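Drolholm reading room gets its floor back

Feb 16, 2021

Those of you who have been inside the Drolholm community rooms lately will know the back room had become the place where everything went to be forgotten. I went in before Christmas looking for a jigsaw and came out with a bruised shin and no jigsaw. So I'm very happy to report that it has been emptied, sorted and carpeted, and it looks like somewhere you might want to sit down!

The new carpet is grey, with lighter and darker flecks running through it, and it went down over the course of two afternoons. Kerstin Rothe picked it out back in December from the sample book at Flekska, and she tells me there was a long debate about a green one. I'd have voted green, but then I don't have to hoover it. The bill came to £1399 with fitting, and £400 of that came from the autumn book sale (thank you to everybody who bought the same three thrillers we sell every year).
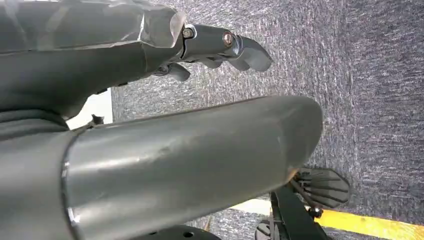

Before any of that could happen, of course, the room had to be cleared. There were curtains for windows we haven't got, a tea urn with no lid, and a great many folding chairs, most of which did not fold. Bernice Bawa took charge of the books and kept a proper list, and she got to 295 before she let herself stop for lunch. The good ones are going back on the shelves. The damp ones have gone for recycling, and a box of old Clernska street maps has been put by in case the school would like them.

I asked Bernice what the best find was and she said a cookery book with somebody's shopping list still in it: suet, candles, "something for Dad". She has left the list where it was.

A word about shoes. The carpet is a short, hard-wearing one and Kerstin says it will put up with most things, but she would still be grateful if muddy boots stayed by the outside door. There will be a mat. Hot drinks are fine as long as they have a lid, and glue and glitter are to stay in the front room with the lino. I did ask about glitter twice and the answer was the same both times.

Still to come are the shelves, which are being made by Dijkstra and should be fixed along the long wall once the paint has had time to harden. After that it's a couple of decent lamps and some chairs that fold when you ask them to. If you have a reading lamp you don't need, Kerstin would like to hear about it, but please ring her first and don't leave it on the step.

The room can't open to readers just yet under the current rules, so books are still being handed out at the side door. Leave your list in the letterbox and Bernice will have a bag ready for you.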